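Greifervergleich Stekura / Zulen - Prüfliste mit Anmerkungen
Prüfplatz Clarkach, Februar
Prüfer: Mudassar Rana
Gegenzeichnung: Victor Rashidi

Geprüft wird am gedeckten Tisch mit Stoffunterlage. Not-Halt vor jedem Durchgang auslösen und quittieren.

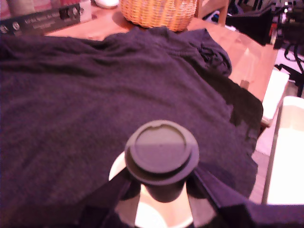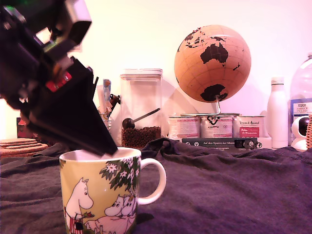
Die Liste gilt für beide Greifer, die Punkte werden je Greifer einzeln abgezeichnet. Verfahrgeschwindigkeit in Tischnähe auf Stufe 2 begrenzen. Als Greifobjekt ist unter anderem der Becher mit Henkel vorgesehen. Er steht auf Stoff, der Falten wirft, deshalb vor dem Anfahren prüfen, ob er kippelt. Glas und Globus an der Wand bleiben stehen, der Arm darf nicht bis dorthin ausschwenken.

1. Befestigung am Flansch
Schrauben fest, kein Spiel. i. O.

2. Fingerspitzen
Keine Risse, keine Grate. Zulen: i. O. Stekura: leichter Abrieb links, beobachten.

3. Kabelführung
Kein Zug in der Endlage. Beim Stekura Schlaufe zu kurz - vor der nächsten Prüfung verlängern (Rana).

4. Anfahren des Becherrands
Spitze von oben in die Öffnung, kein Aufsetzen auf der Keramik. Höhenversatz nach jedem Greiferwechsel neu einmessen.

5. Zylindrische Teile mit Deckel
Unterhalb des Deckels fassen. Haltezeit 600 s, beide i. O.

6. Unterlage
Stoff darf nicht mit eingeklemmt werden. Bei Zulen einmal passiert, Durchgang wiederholt.

7. Dauerlauf
Soll 1000 Zyklen je Greifer. Stekura bei 1620 abgeschaltet, ohne Befund. Zulen offen.

8. Steuerung Mushi
Neustart nach Not-Halt nur mit Quittierung. i. O.

Freigabe Stekura: ja, mit Auflage aus Punkt 3
Freigabe Zulen: nach Punkt 7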